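Search this site
Type and press Enter

Sorting the bench before assembly

3 min read

The Flarden shelf unit ships as one molded frame plus pipes, and my copy came with a single sheet of instructions in very small type. Before joining anything I like to lay the parts out and go over them. Total time set aside: 23 minutes. I used all of it.

The surface matters. Hard plastic marks easily, so I work on black padding and keep the packing paper until the end. Pale parts show scuffs under side light and hide them under a ceiling lamp, so I check each one upright and turn it slowly. A short scratch is cosmetic. A crack at the base means a return.

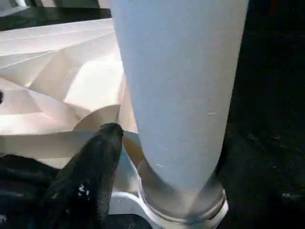
Frame and pipes

The frame is white, ribbed inside, with raised rims and round bosses at the corners. It goes down first, at a diagonal, which leaves the other side of the table free for the pipes. Run a fingertip around each boss and take off any flash with a blade held flat. Check the long tubular rail for bow by sighting down it from one end. 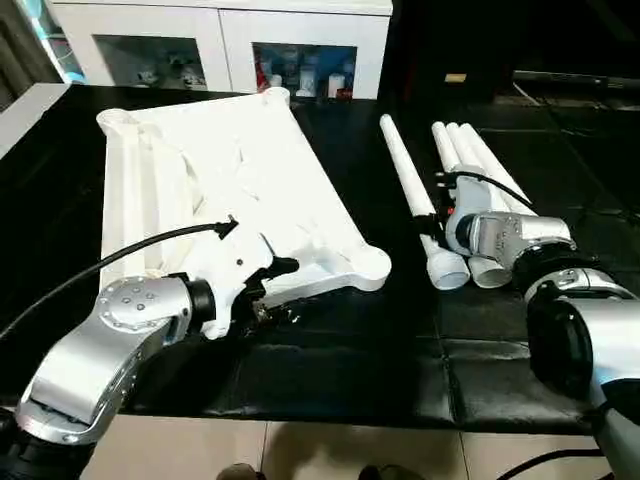 Pipes go collar ends together, all pointing the same way. Mixed directions cost me most of an evening in August. Look into each socket for swarf, then dry fit one joint before committing to the rest. If it stops short, rotate it a quarter turn and try again. Do not use a mallet.

Jonas Trummer wrote to say he waxes his collars. I tried it on one and the joint crept under load, so mine stay dry. Next post covers the uprights and the wall fixing.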